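Feb 13, 2025, Tsz-kin Yang
Last updated by R. Quezada

Transcript encoding, Bowen show archive. Picked up where Dwayne left off. The export holds 1,005 episode transcripts. Curly quotes and em dashes in the older ones come out as three-character garbage: UTF-8 read as Windows-1252, then saved again. Wrote a pass that reverses one round and checks that the result decodes. 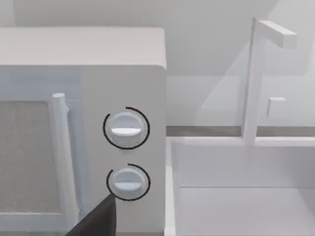
First run changed 2,757 lines. Spot-checked 20 against the audio, all fine. A second group was damaged twice, and one pass leaves those half repaired. Ran the pass again on that group only. Running it twice on everything breaks accented guest names, so don't.

7 files still fail to decode. They have question marks where the bytes used to be, so there is nothing to reverse. Feng-yi may have the originals on the Grirham drive. If not, retype from the audio.
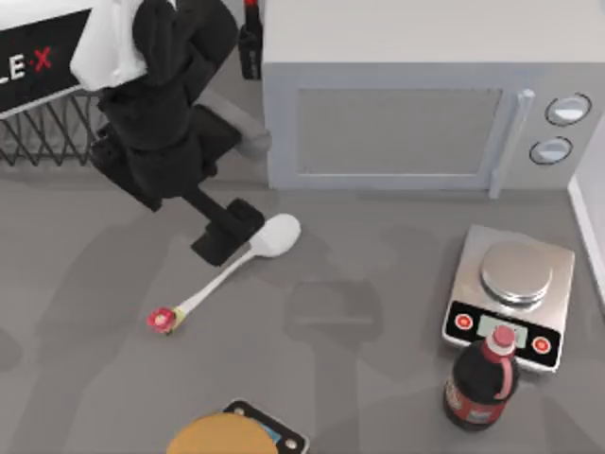 FEED / PLAYER

Wevetti player reads chapter marks from the feed and ignores the ones in the MP3 tags. Wrote both for the test episode. Offsets matched after I trimmed the leading silence from the intro.

Open: Rosemarie wants the old episode URLs kept until April. Redirect map not started.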